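Part 3: Getting your Jaidee sourdough starter going

Okay, flour time! If you skipped part 2 (the jar washing), go back and do it, I'll wait. I use the Jaidee crock, but any jar with a loose lid is fine.

1. Set the jar on your scale and zero it.
2. Add 100 grams of whole wheat flour and the same weight of lukewarm water.
3. Stir until there are no dry bits hiding in the corners (a chopstick is great for this).
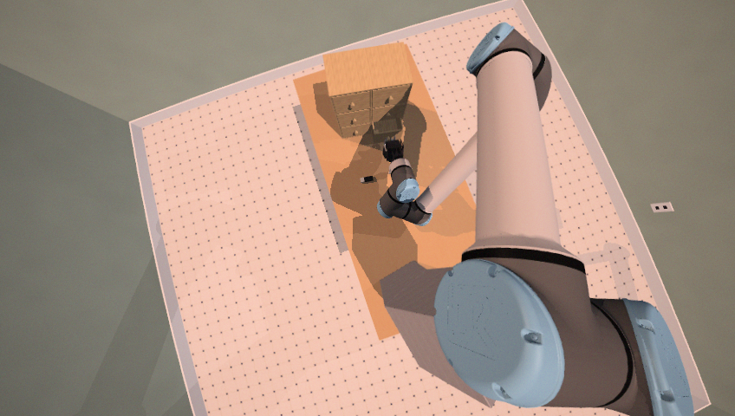

4. Scrape down the sides, rest the lid on top and put a rubber band around the jar at the level of the mix.
5. Leave it overnight somewhere out of the sun. Mine lives on top of the fridge.

Note: Drivo flour drinks more water than most, so if the mix feels like putty, add a spoonful more.

Caution: never screw the lid down tight! The gas has to go somewhere, and I've scrubbed a ceiling once already.

We use cookies to remember your settings. By staying on this page you agree to our cookie policy. OK

6. Next day, scoop out half, then stir in fresh flour and water, 50 grams of each. Do this once a day for 7 days.

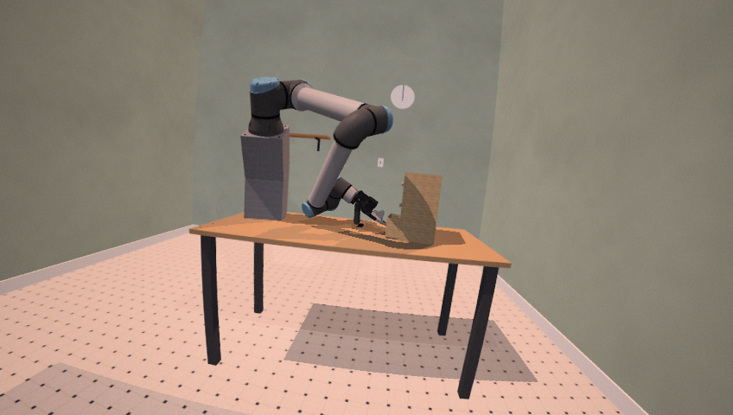

7. Watch the rubber band. When the starter doubles within six hours of a feeding, two days running, you can bake with it.

Note: around day three it may go flat and smell like old socks. Keep feeding it, mine did the same and came back bubbly by the weekend. Pink or orange streaks are another matter, so toss the lot and start over with a clean jar.

8. Once it's lively, move it to the fridge and feed it once a week.

Last updated August 2, 2019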